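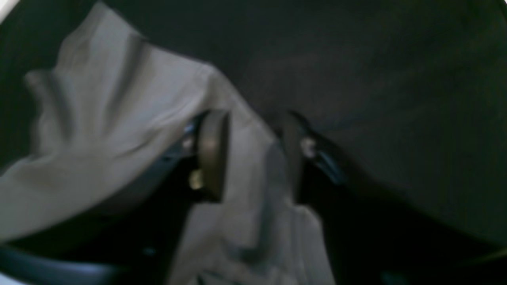 Home – Forums – Travel – Packing – Search

One bag for 14 days, what would you cut?

Reading time: 3 minutes

runach_walker
Finally doing it! Two weeks on foot in September, 587 km from Sostolik down to the coast, and I want everything in one small pack. My list so far has five T-shirts, two pairs of pants, a fleece, a rain shell and sandals for the evenings. I'm so excited I've already packed it 3 times. What would you leave home?

pebblefoot
Two of those T-shirts, easily. I did the same route with three and never missed the others. Every hostel up to Grabowska has a sink and a line, and thin cotton dries overnight if there's a breeze.

mapsandmud
Cotton? On that climb? Merino all the way – it costs more but you can wear it for days before your roommates complain.

pebblefoot
I've had two merino shirts wear through under the shoulder straps. Cotton is fine below 2000 meters, and I'll keep saying so.

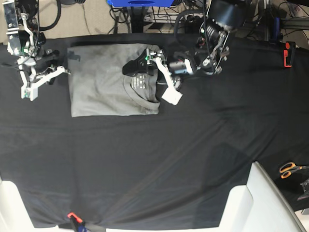
runach_walker
Okay, three shirts it is, and I'm sticking with the cotton ones I own. Next question: roll or fold? My pack is a Breletti with the full front zipper, so it opens like a suitcase.

mapsandmud
Fold, then! Flat stacks are great in a pack like that. Rolling makes sense in a top loader, where you're digging down from the lid.

lateferry
Disagree, I roll everything no matter what the bag is. Socks go in the gaps and the whole lot stays put on the bus.

runach_walker
Trying both tonight. Sandals are staying, don't even start – I love those sandals.

Comments (2)

quietcreek: Take the sandals! The stretch after Grabowska is all river crossings.

tenmoremiles: Some 14 liters of my pack was food I never ate. There's a bakery in nearly every village.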